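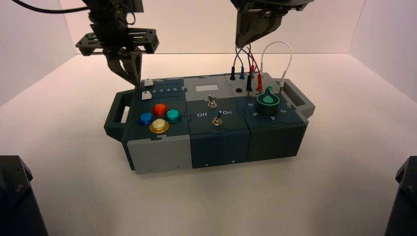
The first thing you learn about teaching a robot is that you are the robot. At the Brudomton lab, where I was allowed to spend a November afternoon, you sit in an office chair, take hold of two small leader arms and move them, and behind a pane of glass two larger black arms do whatever you just did. They copy everything. I scratched my nose and Carrilho, as the right arm is known, took a swing at the air.

The syllabus is a task board that would not look out of place in a preschool: four fat arcade buttons, a pair of toggle switches, sliders, a green knob with numbers around it and a row of sockets with patch cables sprouting out of them. A child of three would be done with it before snack time. I was given 22 minutes of practice and a bottle of water.

Buttons are easy. You lower a closed finger onto the blue one until it goes down, and you feel like a surgeon. The toggles are worse, being thin and metal, and the leader arms give you no sense of touch, so you push until something moves and hope it is the switch. The knob takes a wrist you don't have. I got it from 3 to 4 and then had to let go, back off, and come at it again like a man parking a boat.

Then there are the cables. A plug is nothing much, but the wire behind it has opinions, and it will loop over a gripper finger the moment you look at the other arm. The regular operators plan their route before they touch anything. I planned mine afterward.

Each clean run goes into the pile as a demonstration. Reda, the company paying for all this, wants 300 of them before it trains anything, and a good operator can record 60 in a shift. Clean means no long pauses, no dropped plugs and no nudging the board along the table, as the model will faithfully learn your dithering along with your skill.

My own total was 4. Two were later deleted. The software that sorts the runs, Fidetti, tags each one with a short reason, and mine both said "hesitation" - a fair review of most of my adult life. The other two are still in the set, as far as I know, teaching a machine to sneak up on a knob.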